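14 shares | 3 comments

The people behind the Alent, a pair of hand-held grippers rented out by the kit, work from two rooms in Skedstead. I spent a long November afternoon with their lead trainer, who talks with both hands even when there's a gripper in each. 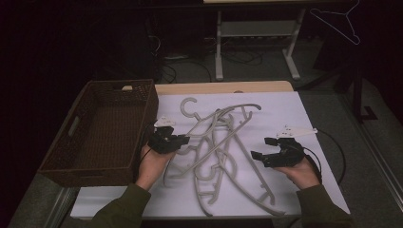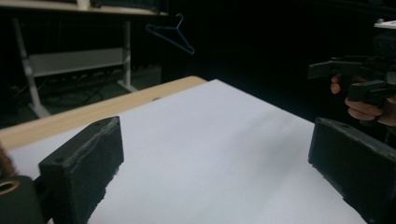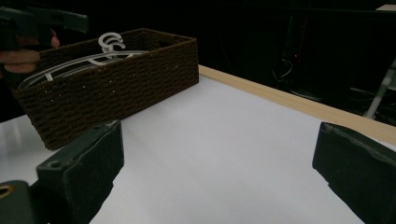 Hangers and a basket, at the Alent table.

"People expect something grand," she told me, laughing, "and then we give them laundry-room stuff, and they love it!" A rental comes as 2 grippers and a spare set of fingers, and Plundberg, their first customer, has logged 1,721 runs so far. Was it tiring? "Your wrists know about it the first day," she admitted, "so we say stop at lunch." Carretero, the next size up, is still being tested, and she wouldn't be drawn on the price, though I did try (twice, over very good coffee).

Contact Skedstead office | Back to top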